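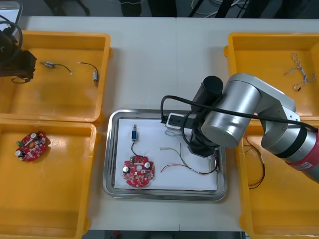

Laxdal cell – equipment list and budget notes

This README belongs to the planning folder for the second Laxdal cell. Please read it before you change the budget sheet. Maintained by Kerubo Wanyama, purchasing questions to Hemi Grimshaw.

What the cell must do
Small electrical parts are sorted between yellow plastic bins and a center tray: solenoids, round red circuit boards, bundles of thin wire. The new cell will get the same layout as the present one, so that programs can be moved without much work.

To buy
Robot arms: 2, same model as now. Skikirance gave us a price with delivery in April.
Grippers: 2, plus one spare. Loose wires are the hardest item for us, so please ask for the narrow fingers.
Yellow bins: 7. Four are on the table, the others are for refill.
Stainless steel tray: 1, with rounded corners. We put white paper on the base, one pack of 300 sheets.
Work table: white top. Liya Dinsa prefers a table in one piece, but the price from Timuvik is 66 dollars lower for two sections – we did not decide yet.
Cable holders for the arm: not in the first offer. Add them, the gripper cable needs space when the arm moves to the far side.

Files
budget.csv – one line for each item, prices without tax
offers – the PDF letters from the suppliers
layout.txt – bin positions, measured from the front left corner of the table

Open points
The spare gripper has no budget line. Krishnamoorthy Mathew will ask if it can go under maintenance.
The installation fee is missing in the Timuvik offer.
Do not order the table before the floor space is confirmed.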